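Ticket: Window close task, arm unit stops before latch
Product: Grinus two-arm home unit, task pack "Windows and blinds"
Opened by: Delyth Trevor, Ilora guesthouse
Assigned to: Catinca Vlad, Umel support
Priority: Normal
Status: Open, partial workaround

Report

We run the Grinus unit on the upper floor of the guesthouse for morning chores. It does towels, bins and wiping down sinks without much trouble. The window task is the one we bought the pack for, and it fails on the bathroom windows. These are tilting windows with an insect screen, set deep in the wall. The unit drives up, raises both arms to the ledge, waits, and then backs away with the message "No safe contact found." The window stays open. One of the staff then has to go up and close it by hand, so the task saves us no time.

The same unit closes the sliding windows in the hallway every day. I have restarted it, run the room scan again and cleaned the head camera lens. No change.

Delyth Trevor

Reply 1, Catinca Vlad, Mon 5 October

Thank you for the report. I pulled the logs you uploaded. There are 91 attempts on the bathroom windows since the pack was installed. The unit got a grip on the sash in 9 of those and finished the close in 6. The rest ended with the same message you quoted.

A few questions before I pass it on:

Is the window fully open when the task starts, or part way?
Has anything been placed on the ledge or under it?
Does the failure change with the time of day?

Please also send the task settings file from the tablet (Settings, Tasks, Export).

Reply 2, Delyth Trevor

It is fully open every time. Housekeeping opens it after the shower is cleaned. We keep the ledge clear. It fails in the morning and in the afternoon, but I would say the afternoon is worse on the side that gets the sun. Settings file attached.

Reply 3, Catinca Vlad

Settings are fine. You are on the default grip force and the default reach limit. Please leave both where they are. Raising the reach limit will make the unit lean on the ledge and trip the tilt stop.

I have asked Cornel Lungu on the motion side to look at this.

Reply 4, Cornel Lungu

I see two separate problems in the logs.

First, the sash detection. On a sliding window the rail moves in one plane and the model finds it easily. On a tilted sash with a screen behind a deep ledge, it often picks up the plants outside through the mesh and puts the glass in the wrong place. The arm goes up, meets nothing where it expected a rail, and gives up. The afternoon sun would make that worse.

Second, the approach. The default plan brings both arms straight up in front of the ledge at the same height. That is a good start for a slider. For a tilted sash one hand needs to take the rail near the handle and the other needs to stay low and off to the side, out of the way of the hinge arm. We never trained that properly. The window set we shipped was mostly sliders and simple side-hung windows.

I don't think a settings change will fix this. It needs more recorded examples on this kind of window. Raluca Sârbu runs the recording sessions at the Nistor site and has a bathroom with a close match.

Reply 5, Raluca Sârbu

We can do it. Recording is by hand, with a person wearing the harness and a gripper in each hand, so we get the reach and the grip the way a person would choose them. The setup at the ledge looks like this.
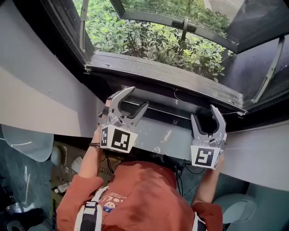

Steps to try while we record

1. Update the tablet app, then the unit. Do them in that order.

2. Delete the saved scan of each bathroom and scan again with the window closed. The frame is easier to find that way, and the unit keeps the frame position when the sash is open later.

3. In the task list, open "Close window" and change the type from Auto to Tilt. Auto picks Slider on your site every time.

4. Turn on "One hand first." The second arm will wait below the ledge until the first has hold of the rail.

5. Raise the contact wait to 700 ms. The default is too short for a sash that gives a little when touched.

6. Ask housekeeping to leave the window half open if the weather allows. The rail is then lower and closer to the room.

7. Run the task with someone standing by for the first morning. If the gripper closes on the screen frame, press Pause on the tablet. Do not pull the arm.

Reply 6, Delyth Trevor

Steps 1 to 7 done on both bathrooms. It is better. With the window half open it now closes it on most tries, slowly. With the window fully open it still backs off. It also does not turn the handle at the end. The sash is pushed shut but not latched, and a strong wind would open it again.

Can you tell me plainly if this machine is meant to be able to do this job? My owner is asking whether to keep the pack.

Reply 7, Catinca Vlad

Sliders: yes, and you can leave it alone with them. Tilting windows: half of the job. It can push a half-open sash shut under the settings above. Fully open ones and the latch still need a person. I would not count on it for closing up before a storm or at night.

The latch is a separate task in the pack and is marked Preview. Please keep it off for now. It turns too hard on older handles.

Reply 8, Sânziana Sârbu, Umel accounts

I have moved the windows pack on your contract to trial terms until the update is out, so there is no charge for it in the meantime. The rest of the contract is unchanged.

Reply 9, Cornel Lungu

The tilt window update is planned for November. It covers fully open sashes with a screen. It does not cover the latch. I will post the version number in this ticket when it is ready, and I would like one week of logs from both bathrooms after you install it.

Reply 10, Delyth Trevor

Fine with me. We will keep closing those two by hand and leave the hallway to the unit. Please keep the ticket open.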